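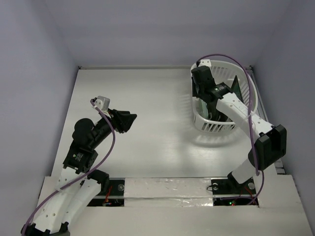

Is a plain white plastic laundry basket any good for things that aren't laundry?

For toys, craft scraps and the other odds and ends that drift across a table, it beats every fancy bin I've bought, and it wipes clean in a minute.

I went into this one with low hopes. I ordered the Wuvudora oval basket in December because my old wicker one was shedding little sticks all over the hallway, and I wanted something dull and cheap that would not snag a sweater. I bought 2, one for clothes and one for everything else. The clothes one is fine! It holds clothes. The other one is the one I keep wanting to talk about.

First, the rim. It's thick and rounded, and you can carry a heavy load against your hip without getting that red line across your fingers. I hauled 16 hardback books up from the basement in it (not what it's for, I know) and it flexed a bit in the middle but the rim held its shape. My Lornier basket cost more and has a thin edge that bites.

Second, the slots. They run up and down the sides and they're long enough that you can spot what's in there without digging. Great for finding the one puzzle board you need. Less great for small stuff -- pencils poke through, and anything the size of a button is gone for good. I line the bottom with an old pillowcase when I'm sorting craft bits.
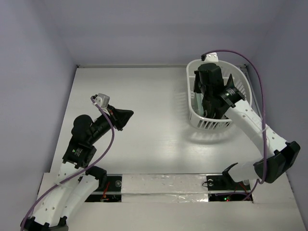 White slotted basket at the back corner of the table, with a flat pale green piece inside.

Flat things do best standing up along the side. Toss them in flat and they end up under everything, and then you're tipping the whole lot out again.

Gripes? The white shows scuffs, mostly on the bottom, and dish soap only gets so far with them. It doesn't nest as neatly as the shop page says either -- mine stick together and I have to twist them apart with a knee. And I'd love a lid, but Wuvudora doesn't sell one for this size.

I'm giving it four stars out of five. I'd buy it again, and my sister in Estbridge has already asked me to pick one up for her.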